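Flora Tosh on the planner that was asked to wait

Flora Tosh leads the planning software team at Tukico, a small firm that writes control code for two-finger grippers. Her group maintains Vestulus, a motion planner, and Maeng, the tool that replays recorded hand motion against it. She spoke to us mostly about timing.

"People assume the difficult part is choosing a path," she said. "Our planner could find a path in 2019. It could not decide when the camera had stopped telling it anything useful."

The first version of Vestulus took every camera image as equally good. If a wide, plain surface filled the view, the tracker found very few fixed points on it and the position estimate began to slide. The planner then corrected for movement that had not taken place.

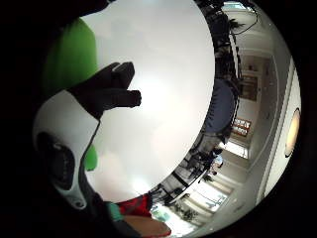

Tosh's team now gives each region of an image a weight before the tracker sees it. The weights come from a small network trained by her colleague Nam-gil Seok, and they are recalculated for every image. A pale expanse in the middle of the view scores close to nothing, while the window, the red-bordered panels on the far wall and the dark rails along the curved edge score highly. A gloved hand close to the lens is masked out, as it moves independently of the room.

"The room does most of the work," Tosh said. "The table or panel in front of you is what you care about, and it is the worst thing to measure from."

The tracker keeps up to 320 points. When fewer than 61 survive, Vestulus holds its last plan and marks the interval as uncertain. Seok had argued for a higher limit. "I wanted 89," he said. "It was safer on paper. In replay it paused so often that the arm never finished a reach."

Shadows took longer. A soft shadow has an outline, and the old tracker would fasten on to it and follow it across a surface. Hedvika Oravec, who wrote most of Maeng, added a test that compares the motion of each point with the motion of the far wall. Points that disagree for more than 300 milliseconds are dropped.

"It is a crude test," Oravec said. "I have tried four cleverer ones. They were slower, and two of them were worse."

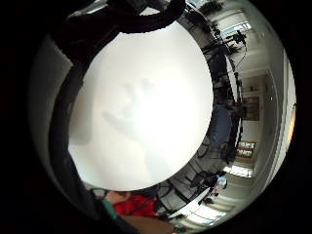 Leeds, July

The current release separates perception from planning completely. Each runs as its own process, and the planner receives a position, a confidence value and a time stamp. Tosh considers the time stamp the most useful of the three. Earlier builds used the time at which a message arrived, and a busy processor could make an old position look new.

Work on the next release concerns recovery. After a hold, Vestulus replans from the start, even if the target has not moved. Seok is testing a version that keeps the unused part of the old path and checks it for collisions first.

Tosh would not give a date. "The replay set has to pass twice on the same build," she said. "At present it passes once, and then Hedvika changes the logging."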